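Avby two-finger gripper kit, reviewed after a home arm build

The Avby kit is sold as a bolt-on end effector for small desktop arms. It ships with two tapered jaws, a servo, a driver board and a bag of screws. I mounted it on an arm I put together at home and set it up at the counter to plate an egg sandwich. Closing force is set in software on a scale from 0 to 800. The supply is not included.

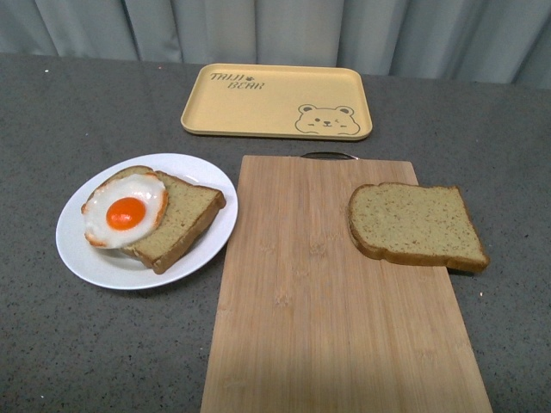
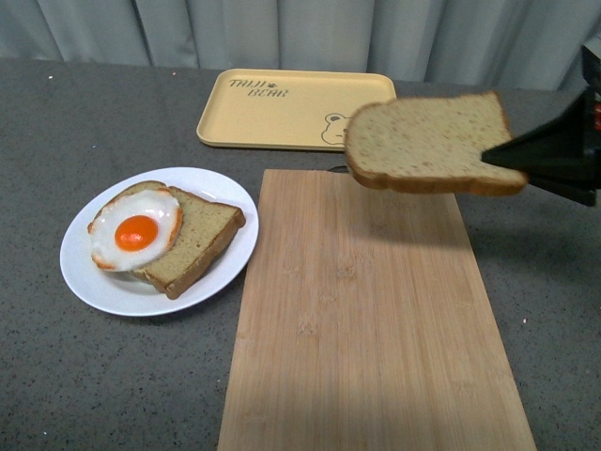 Bread on the bamboo board, egg on the plate side. Bread is a fair test because it punishes too much force and too little. At 600 the jaws left a dent in the crust of fresh loaf that did not come back. At 103 the slice rotated in the grip as soon as the wrist moved. I settled between the two and stored a separate value for each item.

Assembly took one evening. The manual gives the torque for the jaw screws but not for the mounting plate, and the plate works loose if it is only hand tight – thread locker fixed it. The cable exits on the side, so leave slack at the wrist or it will pull at full rotation. The driver board accepts position and force commands over the same line, and the sample code ran without changes.

Lawal Oyewole, who has the same kit on a longer arm, disagrees on force settings: he runs one low value for everything and slows the wrist instead. He writes that his slices stopped rotating once he halved the acceleration, and that a stored value per item goes stale as soon as the jaw pads wear. He has replaced his pads once in 8 months.

I have since lowered my own acceleration and kept the stored values. The pads are the weak point of the kit. They are glued on, and the spare set comes without adhesive. The servo is audible at idle and gets louder under load.

Recommended for light, flat items at low speed. For jars or anything with a handle, look at a gripper with longer travel.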